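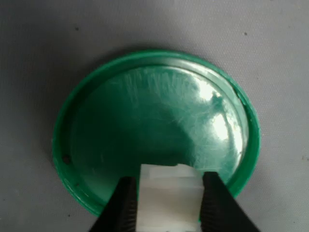
Prundale Round Lid, Green

Replacement lid in green plastic with a raised, rounded rim. A narrow step runs around the inside, and the floor is smooth and recessed. Turned over, it works as a shallow tray for small parts on a bench or table.

Item no. 3816
Sold singly or in packs of 5
Ships from Boltham within 60 hours

The smooth inner face shows fine scratches with use. Wash by hand with a soft cloth.

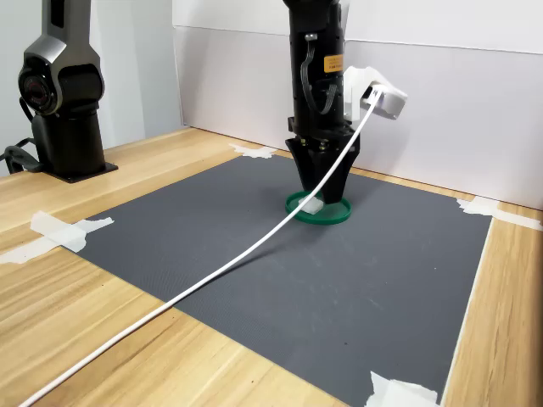 Murdo Moffat writes: Bought a pack in March. I use two as trays and they stack fine. Would like a blue one.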